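How to clean a countertop water dispenser

A bottle-top dispenser should be cleaned every time the jug is changed, or every 30 days if you get through water slowly. It takes more than 30 minutes the first time, and less once you know where everything goes.

You will need a bucket, a soft brush, a clean cloth and 300 ml of white vinegar.

Switch the dispenser off at the wall and pull out the plug. If yours has a hot tap, leave it for 2 hours to cool. Lift the jug straight up and off, keeping the neck over the bucket - there is nearly always a bit left in it. Drain the rest through both taps.

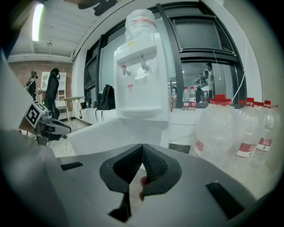

Mix the vinegar with three times as much cold water and pour it into the well where the jug sits. Brush the sides, then leave it for five minutes. Run a cupful out of each tap and drain the remainder into the bucket.

Rinse with fresh water until you can't smell vinegar. Two rinses will usually do it. Wipe the tap spouts and the handles, as these get touched all day.

Wipe the neck of the new jug before you turn it over. Fill a cup from each tap and throw it away, then plug the dispenser back in.

Pascal Le Goff
Updated 10/02/2022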